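Chapter 4
Planning When the World Won't Hold Still

I wrote my first motion planner at Birkow, and I was terribly proud of it. It could find a path through almost anything (as long as you gave it all afternoon!).
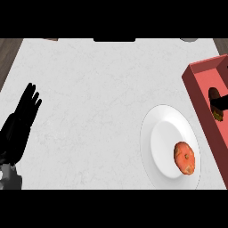 My trouble started when I gave it two arms. I figured I'd plan the left one, plan the right one, and press go. You can probably guess how that went. Each path was perfectly fine alone, and together they ran straight through each other.

So in this chapter we're going to plan for both arms at once. We'll use Stullell, the small planning library you installed back in Chapter 2, and we'll stay in simulation the whole way, where a crash costs you a restart and a bit of pride. My own test log from those days has 2,857 runs in it, and nearly all of the early ones end in a collision.

We'll begin with the joint space for a pair of arms, then look at timing: who moves first, who waits, and how long is too long to wait. After that comes the Strömberg kitchen task, my favorite, where one arm has to keep clear of a plate while the other is busy at a tray.

Before you read on, open the starter project and run it with seed 516. Watch the left elbow and jot down what you think the planner was trying to do.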